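Unit 4: Diffuse reflection and surface finish
Lecturer: Na-rae So
Handout for Tue 3 November. Read before the lab.

1. Terms
A surface is called diffuse when it scatters incoming light over a wide range of angles. It is called specular when the reflected light leaves mainly at the mirror angle. Most real finishes are a mix of the two. Reflectance is the ratio of reflected to incident light and says nothing by itself about gloss.

2. Lambert's cosine law
For an ideal diffuse surface, luminous intensity falls with the cosine of the angle from the normal. The projected area falls by the same factor, so luminance is constant in every direction. With illuminance E in lux and reflectance R, luminance is

L = R × E / π

Worked case: E = 800 lux, R = 0.5. Then L = 400 / π = 127 cd/m², to the nearest whole number. Students who carry 128 through the problem set have rounded π too early.

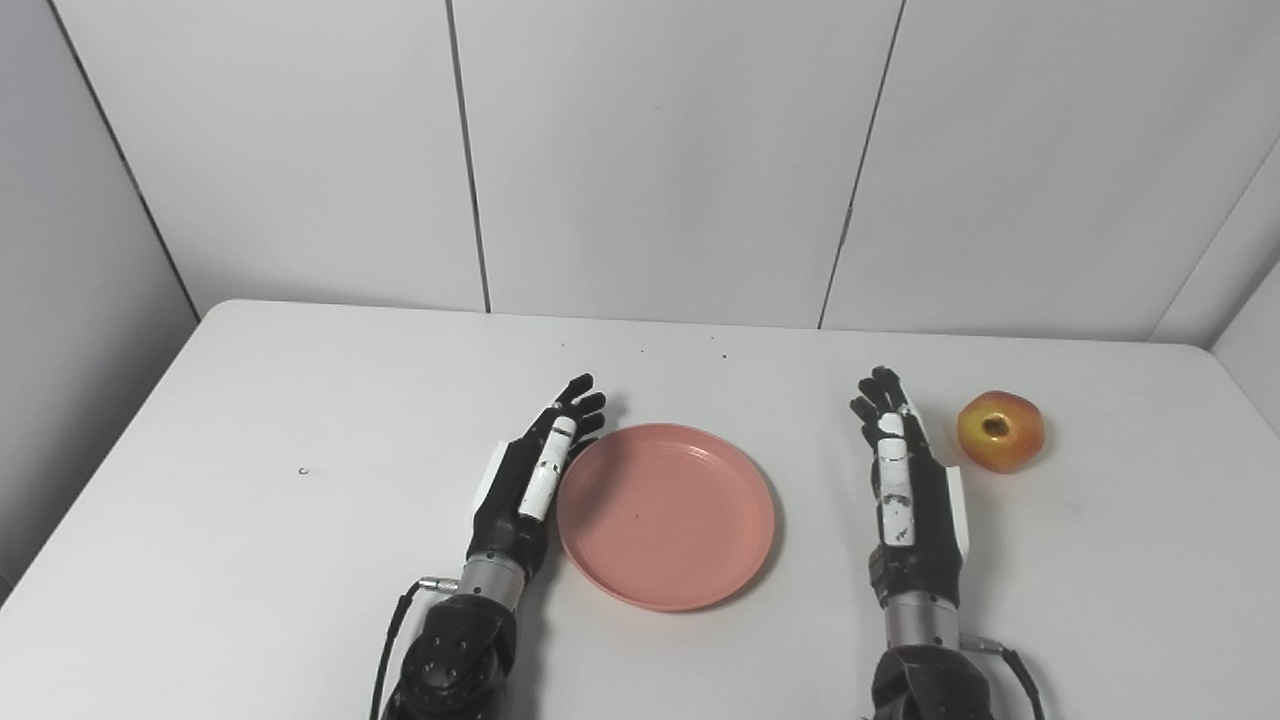 Fig. 1. Matte white tabletop with a pink plate and a red and yellow fruit.

3. Departures from the ideal
Matte paint follows the cosine law well near the normal and poorly at grazing angles. As the angle of incidence approaches 90 degrees, even a dull finish reflects more strongly in the forward direction – this is the Fresnel term, covered in the August notes.

4. Color bleeding
A colored object on a pale diffuse surface tints the light reaching the area next to it. The effect is strongest near the contact line. Do not place the meter head there.

Problems
a) Repeat the worked case for R = 0.9.
b) Derive the factor π by integrating over the hemisphere.
c) State which assumption in section 2 fails for glossy tile.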